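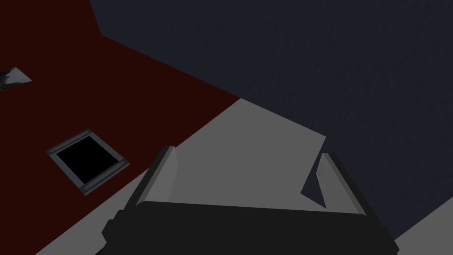 Most towns have too few public benches, and the ones we do have are being taken away. I think this is a mistake, and a cheap one to fix.

My mother is past 70 and walks to the shops in Aso most mornings. It takes her 20 minutes if she can sit down once on the way. Last September the bench outside the post office was removed for paving work. The paving was finished and the bench did not come back. She now takes the bus for a trip she is able to walk.

Search this site Enter keyword Go

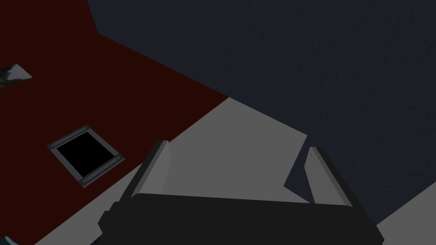 By the Fikent Town Desk
8th August
40 shares | 5 comments

When I asked the council why, I was told that benches attract loitering. I don't find this convincing. Loitering is mostly just people sitting, and sitting is what a bench is for. If there is trouble at night, then deal with the trouble at night. Taking away the seat punishes the people who use it at ten in the morning.

The other reason given is cost. A bench has to be bought and bolted down, and every few years it needs paint. The same council paid for new planters along Tannous Street – large ones, with a rim too narrow to sit on. People try anyway. I have seen parents balance there with a bag on each knee.
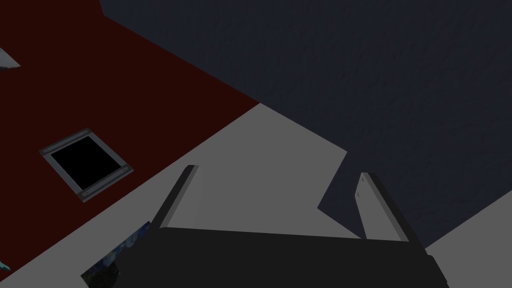 Private seating doesn't fill the gap. A café chair costs you a coffee, and the café closes. A bus shelter with a sloping rail is no use to anyone with a bad hip.

I would like the town to put back every bench it has removed, and then add one on each long hill. Put some in the shade and some in the sun. Give them backs and armrests, so that people can get up again. The post office one should come first.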